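Hingate Town Supporters' Board > Cup draw and ticket prices

Posted by brakex_end, 7.40pm, February
14 replies

So we get Kocsis away in the cup. A 200 mile trip for a midweek kick-off, and the club wants full price for standing behind a pillar. I've been before. It's a decent pillar, as they go.

gatepost: Allocation is 400. We took fewer than that to the last home game, so I wouldn't camp outside the ticket office.

holska_road: Speak for yourself, I'm going. Best draw we could have had. We'd only have lost at home in front of people we know.
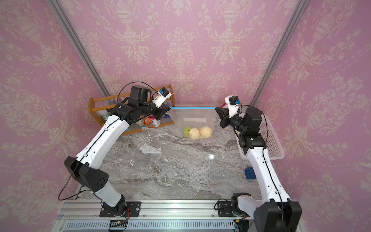
brakex_end: My point is the price. Two coaches at most, home after three in the morning, and work at eight. Knock a fiver off and call it compensation.

gatepost: Disagree. Kocsis set the prices and the gate gets split. We need the money more than you need a fiver – have you seen our left back?

holska_road: I have. He was standing next to me at the bar.

brakex_end: Fine. Put me down for a seat near the front of the coach. I'm still writing to the club.

Share (2)
Contact the moderators | © Hingate Town Supporters' Board | Back to top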